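Two Arms on Trial: The Ilten Tabletop Kit

Training departments that wish to teach robot handling have long faced a choice between costly factory machines and small models of limited use. The Ilten kit, supplied by Maketti, is offered as a middle course. It comprises two arms, a gripper for each, and a set of practice goods. We assessed it over 12 days at Ernadness in July 2021.

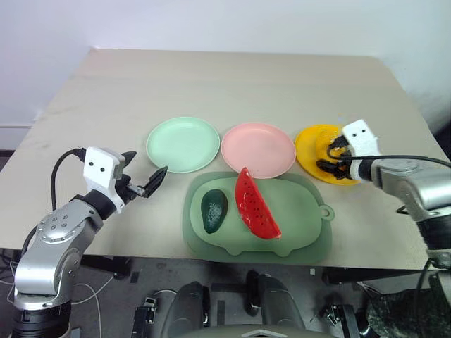
Setting up took nearly 18 hours, much of it spent on the printed guide, which assumes more knowledge than most colleges can expect of new staff. Once in service, the arms proved steady and quiet. The practice tasks are plain ones - sorting toy food between plates and a board - and may be repeated with small changes of layout.

The fingers merit separate mention. Their inner faces carry a fine crosshatched texture, intended to hold smooth plastic items without undue force.
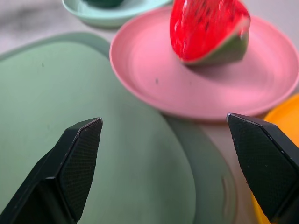
The open gripper, with a toy watermelon slice on the pink plate.

Maketti supplies 144 ready-made exercises with the kit. A further set, prepared by Melnychuk, is sold separately and is due for revision in January. The exercises using three items at once are the more demanding, and are best left until both arms have been mastered. 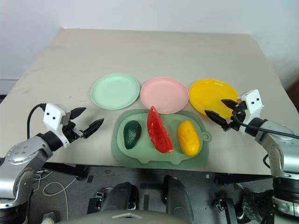
Support is included for 600 hours of use, after which a yearly charge applies. Buyers should ask for the terms in writing, as the brochure and the contract differ on the replacement of fingers.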